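Why I Stopped Reading the Wall Text First

Aug 25, 2021

I have a confession, and my friends who work in galleries are going to groan. For years I was the person who walked into a photography show, went straight to the little white card, read it top to bottom, and then gave the actual photograph maybe two seconds on my way to the next card. I did it for so long that I thought that was what looking at pictures meant!

What changed my mind was a small show at Prindach, which is one room above a frame shop and has never had the money for fancy labels. Maxine Hapeta had 28 prints up, all of them taken in the same river town, Grorkgate, and all of them untitled. There was no card and no handout. The prints just had pencil numbers on the wall beside them, and half of those had been rubbed away by people's sleeves.

I was annoyed for the first ten minutes. I wanted to know what year it was, who the man on the ferry ramp was, whether the flooded parking lot was a disaster or just a normal spring. Then I ran out of things to be annoyed about and started looking (there wasn't anything else to do up there, the one bench was taken).

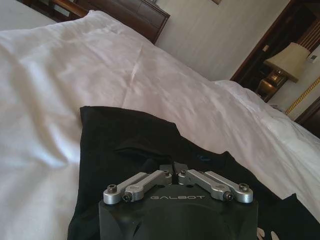
So should galleries get rid of wall text altogether?

I'd keep it, but I'd move it to the exit, or put it in a folder by the door for whoever wants it. Some work falls apart without a few facts, and I'm not going to pretend a documentary series about a court case can do all its own talking.

My complaint is with the other kind, the card that tells you what to feel. You know the ones. The picture is a kitchen chair by a window and the card says it "interrogates absence." Well, maybe it does! But once I've read that, absence is all I'm going to get out of that chair. I won't notice the paint, or the odd height of the window, or that the light is coming from the wrong side for morning. Somebody did my looking for me and now I'm just checking their work.
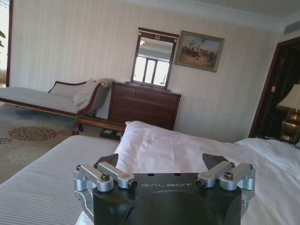
And the cards have gotten longer. I went to a big group show in the spring, at a museum I'm otherwise very fond of, and one panel was so long that people were lining up to read it. There was a line for the paragraph and nobody at all in front of the picture next to it. I stood in that line, by the way. I'm not above any of this.

I've heard the argument on the other side plenty of times. My friend Prendergast (everybody uses his last name, I think even his mother does) teaches an evening class in darkroom printing, and he says wall text is a kindness. A lot of people walk into a gallery already feeling that they've missed some meeting where it was all explained, and a card gives them a handrail. He's right about the feeling. I grew up with it. My family went to exactly one art museum while I lived at home, and we whispered the whole time and left early.

But I don't think a paragraph full of "liminal" and "gesture" would have helped us one bit. It would have made my dad whisper even lower. What would have helped is a chair, and somebody telling us it was fine to sit there and not have a thought for a while.
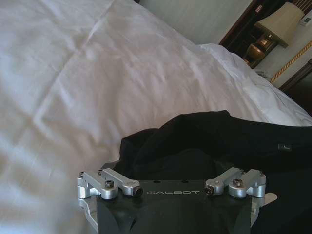 That's what I liked so much about the Hapeta show, once I got over myself. Print number 12 is a plain view of a bus shelter with a coat left hanging in it. I must have stood there for as long as I'd normally give a whole floor. First I worried about the coat. Then I got interested in how gray the road was, five or six grays at least, and how one of them was nearly blue. A woman beside me said it looked like the shelter where she used to wait after swim practice, and we ended up talking about swimming. No card would have sent us there.

I bought the book on my way out, a thin thing put out by Clulura, and it does have an essay in the back. I read it 2 weeks later and enjoyed it. It told me the coat belonged to the photographer's brother, and I was so glad I hadn't known that in the room.
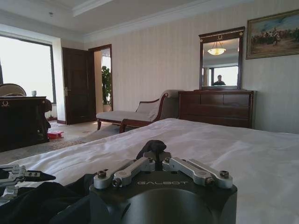

Since then I've made myself a rule, and I break it all the time. Pick one wall, walk it slowly with my back to the labels if I can manage it, then go around again and read. It looks silly, I bump into people, and at one place a guard asked if I was feeling okay. Some shows don't survive it. There was one this summer where I did the full lap in silence and came away with nothing, read every card, and still had nothing, so at least it was consistent.

Prendergast has agreed to try it with me in September, when the next show goes up at Prindach. He says he's bringing his reading glasses anyway.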